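4. Puesta en servicio de las pinzas manuales Skekik

4.1 Antes de empezar

Las pinzas se usan por parejas, una en cada mano. Compruebe que las dos unidades llevan la misma versión de firmware y que la etiqueta QR de cada placa corresponde al número dado de alta en la consola Hattori.

1. Cargue ambas unidades hasta superar el 52 %.
2. Encienda primero la unidad izquierda y después la derecha.
3. Espere a que la consola muestre las dos en estado LISTO. 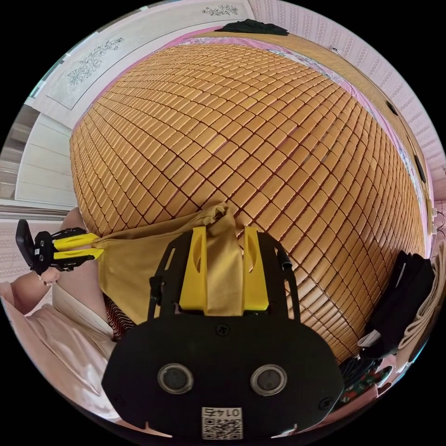 Fig. 4-1. Tela sujeta con las dos pinzas. Etiqueta 0145 en la placa.

4.2 Revisión de los dedos

4. Limpie los dedos amarillos con un paño seco. No utilice alcohol.
5. Verifique que los dedos abren y cierran sin roce en todo el recorrido.
6. Apriete los tornillos de la placa si hay holgura. Par máximo: 2 N·m.

PRECAUCIÓN: no toque las lentes. Una huella obliga a repetir la calibración. 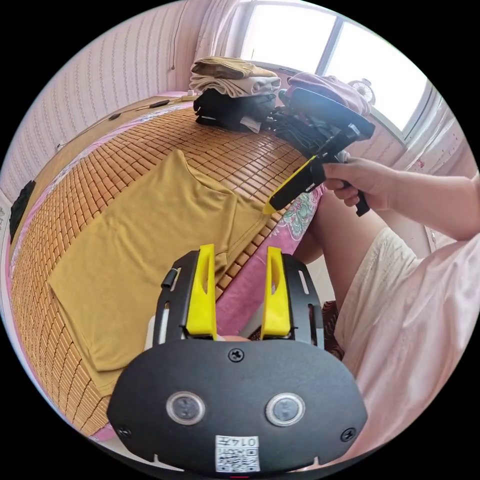

7. Abra los dedos por completo y mantenga la unidad quieta hasta oír el tono de referencia. Si el tono no suena, reinicie la unidad y vuelva al paso 2.

4.3 Prueba con tejido

8. Extienda una prenda lisa, de un solo color, sobre una superficie estable.
9. Inicie una toma de prueba de 300 segundos.
10. Doble la prenda a velocidad moderada y sin sacarla del campo de las lentes. 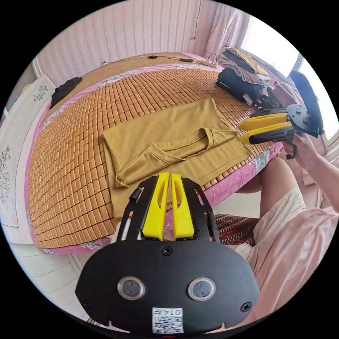

Fig. 4-2. Camiseta parcialmente doblada. Unidad 0147 en primer término.

NOTA: las superficies con retícula marcada facilitan el seguimiento de posición. Evite los fondos brillantes.

11. Pellizque el tejido con la punta de los dedos y suelte el gatillo de forma gradual.

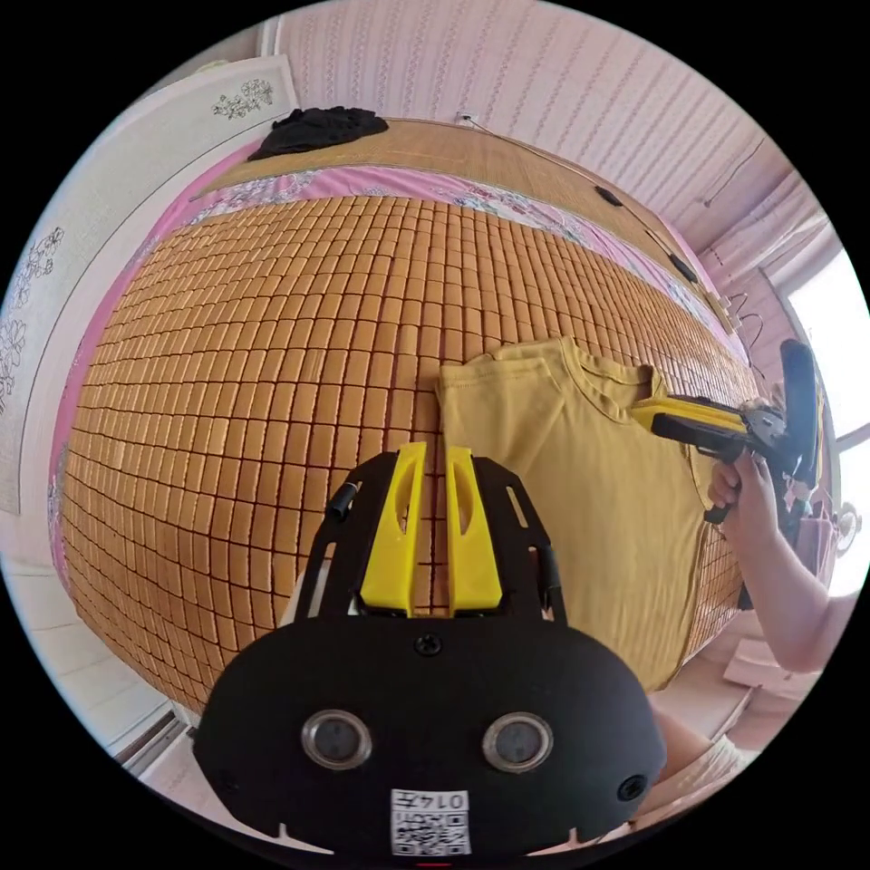
12. Detenga la toma y abra el informe de seguimiento.

Si aparece el error 43 (pérdida de referencia), repita los pasos 7 a 11. Si persiste, envíe la unidad al taller de Astwood con el registro de la toma. Los dedos de repuesto se piden al almacén de Stornevness.

Revisión del documento: 21 de enero de 2020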